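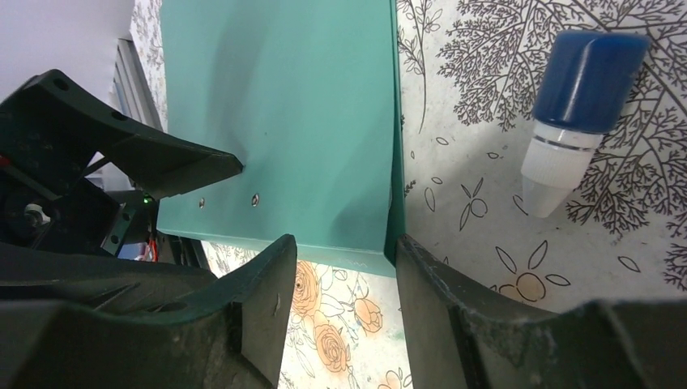 6月に初めてオペラを5階席で観ます。予習ってどこまで必要ですか？

Zoia Chornovol
投稿日 2026-04-25

はじめまして、Zoiaです。ミュージカルは年に何度か観に行くんですけど、オペラは完全に未経験です。それが、友だちに誘われて、6月にMirard劇場で「椿姫」を観ることになりました！うれしいんですが、だんだん不安にもなってきまして……。

席は5階のいちばん端のほう、いわゆる天井桟敷です。安かったので文句はないんですけど、舞台が半分くらい見えなかったらどうしよう、とか、イタリア語なんて「ボンジョルノ」と「グラツィエ」しか知らないのに最後まで起きていられるのか、とか、夜中に考えはじめると止まりません。

聞きたいのはこのあたりです。

まず、あらすじは結末まで読んでから行くものですか？ネタバレが大の苦手で、映画は予告編も見ないようにしているタイプなんです。でも友だちは「オペラは全部知ってから行くの！」と言い張っていて、どっちを信じたらいいのかわかりません。

それから服装。手持ちでいちばんきちんとしているのが紺のワンピースで、いとこの結婚式に着ていったものです。5階でそれだと浮きますか？逆に地味すぎますか？

あと、オペラグラス。Mirardのクロークで700円で借りられるらしいんですが、自分で買ったほうがいいのかどうか。一回きりになるかもしれないし、はまるかもしれないし……。

くだらない質問ばかりですみません。詳しい方、詳しくないけど行ったことはあるよという方、どちらでも大歓迎です。

Hnat Bondarchuk

Zoiaさん、初オペラおめでとうございます！しかも「椿姫」、いいところから入りましたね。私はMirardの5階に通いつめている人間なので、ちょっと長くなりますがおつきあいください。

あらすじですけど、私はお友だち派です。結末まで読んじゃってください。ヒロインがどうなるかは当時のお客さんもだいたい察しながら観ていたでしょうし、第1幕の前奏曲からして、もう最後の場面の音楽が聞こえてくるんですよ。あの細い弦の音、結末を知っているとぞくっとします。知らずに聴くと「きれいな曲だな」で通りすぎてしまうかもしれなくて、それがもったいない。とはいえ、どうしても苦手なら第2幕まで読んで、あとは劇場で、という手もあります。私の妹はそれで行って、最後に隣で泣いてました。

席のこと。端の席は舞台の手前の角がたしかに切れます。歌手が自分の側に寄ってくると頭しか見えなくなったりします（で、いい場面に限ってそっちに来るんですよねえ）。前に乗り出したくなるんですけど、後ろの人の視界をまるごとふさいでしまうので、背中は背もたれにつけたままでお願いします。そのかわり音は本当にいいです。オーケストラがふわっと上がってきて、ささやくような弱音もちゃんと届きます。私は一度だけ奮発して1階に座ったことがあって、歌手の表情は見えたけれど、音は5階のほうが好きでした。

字幕は舞台の上に出ます。5階だとほぼ目の高さなので、首が疲れないのは上の階の特権です。

服は紺のワンピースで何の問題もありません。5階はニットにスニーカーの人もいれば、真珠のネックレスで決めてくる人もいます。気をつけるとしたら靴かな。5階までの階段がけっこう急なので、高いヒールは帰りがつらいです。それと、上の階は暖かい空気がたまるので、中は薄手にして、羽織るもので調節するのが楽ですよ。

あ、拍手！書き忘れるところでした。どこで拍手していいかわからなかったら、まわりが始めるまで待っていれば大丈夫です。私なんて最初のとき、曲が終わったと思って一人で叩いてしまって、まだ続きがあったという……。耳まで熱くなりました。

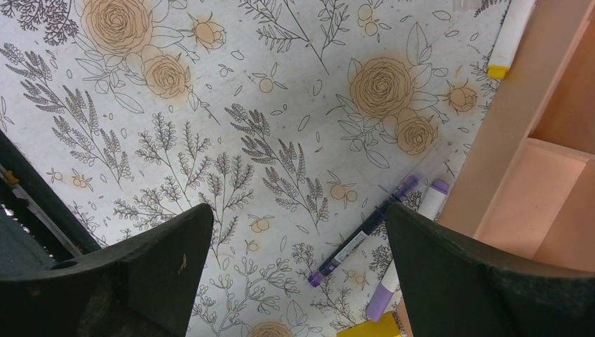 幕間の飲み物は、先に頼んでおいたほうがいいですか？

開演前に2階のバーで注文しておくのが楽です。名前を言って先に支払うと、幕間にはカウンターの脇に用意してあります。並ぶとそれだけで休憩が終わってしまうことがあるので、お手洗いにも行きたい人は特に。5階にも小さな売店はありますが、水と焼き菓子くらいしか置いていません。

それでも外で食べたいなら、劇場の裏手にBhatiaという軽食の店があります。ただ、幕間に出て戻ってくるのはかなり慌ただしいので、私は開演前にしか使いません。豆のスープがおいしいです。

よこみち

ネタバレとか気にしなくていいと思う。寝てもいいし。自分は初めてのとき第2幕の途中で完全に寝ました。でもいい思い出。

グラスは借りればOK。確か返すときに100円戻ってきた気がするけど、だいぶ前なので違ってたらごめん。

Hnat Bondarchuk

よこみちさん、100円が戻ってくるのはロッカーのほうですね。グラスの700円はレンタル料なので戻りません。ついでに書くと、私は自分用にHokierの小さいのを買いました。軽いので気に入っていますが、最初の一回は借り物で十分です。ずっと覗いていると酔うし、せっかくの合唱の場面で一人の顔ばかり追うことになるので、使うのはアリアのときくらい。貸し出しは開場してすぐになくなる日があるので、必要ならまっすぐクロークへ！

Zoia Chornovol

わあ、ありがとうございます！Hnatさん、前奏曲の話でネタバレへのこだわりがぐらついてきました。よこみちさんも、寝た話を聞いてすごく気が楽になりました（笑）。ひとまず第2幕まで読んでみます。友だちには黙っておきます。

もうひとつだけいいですか。対訳本を図書館で借りてきたんですけど、分厚くて、左がイタリア語、右が日本語で、開いただけで眠くなってしまって。みなさんは全部読むんですか？
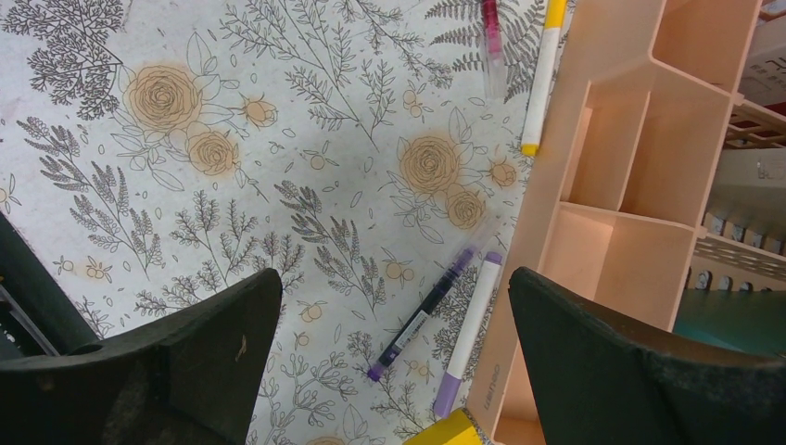
対訳は全部読まなくていいですよ。私も最初は1ページ目から律儀に読んで、乾杯の歌にたどりつく前に力尽きました。今は聴きどころだけコピーして、先に録音を流しながら目で追っています。「乾杯の歌」、第1幕の終わりのヒロインの長いソロ、第2幕のお父さんとの二重唱、それから最後の幕の手紙を読むところ。このくらいで足ります。写真に写っているようなマーカーが2本あると便利で、1本は何度も出てくる言葉に、もう1本は歌手が交代するところに引いておきます。そうすると、紙を見なくても「あ、今ここだ」と耳が気づくようになるんです。図書館の本にはもちろん引いちゃだめですよ、コピーのほうに！劇場には持っていかないで、家に置いてきてください。暗くて読めないし、静かなところで紙をめくる音は思った以上に響きます。

録音はどれでもかまいませんが、古いライブ盤だと咳や拍手がたくさん入っていて、それはそれで劇場の予行演習になります。去年、Batutumの音楽祭に行ったときも、私は列車の中でずっと手紙の場面ばかり聴いていました。演目は全然違うものだったんですけどね。

Hnatより

よこみち

対訳読んだことない。字幕あるし。

でも乾杯の歌は聴いとくといいかも。絶対どこかで聞いたことあるやつだから、始まった瞬間ちょっとうれしくなる。

Zoia Chornovol

今聴いてみたら、知ってる曲でした！テレビで流れてたやつだ！もう台所で鼻歌になっています。コピーも明日とってきます。靴はぺたんこにして、お水は5階の売店で買うことにします。観てきたらまたここに感想を書きますね。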